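Skip to notebook index

Tuesday, August 9, 2022
Chore log, Branell bench
Entry: R. Moffat

Subject: sorting small tangled goods, jewelry in a tray.

Question from Anong Panyasiri was whether this chore can go on the "ready" list for Cleltbridge. My answer for now is no.

Rigid items are fine. The policy picks a plain bangle out of a tray if there is clearance for one pad on each side. Beads are the problem. A bracelet has no fixed shape, so the grasp planner fits a box to the whole heap and closes on whatever is in the middle. Chain is worse. Depth drops out on it and the planner reads tray floor.

Bench run: 16 attempts at separating one strand from a heap. Clean lifts, 2. Most of the rest brought up a neighbor. Did not log slip separately, should have.

Training set stands at 3606 episodes, of which 727 involve anything on a string or chain. Nearly all of those are single items laid flat. Need piles.

Compare towels (March entry): slow, but acceptable. Wiping a table, acceptable. Fine tangles, a person is still faster by a wide margin and does not break clasps.

To do
- Try pinching at the pad tips only, wider approach.
- Ask Anong if two-pile sorting counts as one task or two.
- Rerun with the tray turned off-axis. Walls block the outer finger when an item sits against them.
- Shiny metal: test with overhead light off.

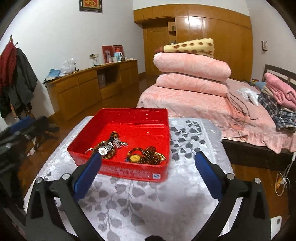

Two piles in the red tray, pads open. Beads and metal mixed in both.

Recent entries
Towel folding, second pass
Pad wear check
Cutlery drawer, notes

Contact: Garnodlow notebook admin | © 2022 Garnodlow | Back to top

This site uses cookies to keep you signed in. Accept | Settings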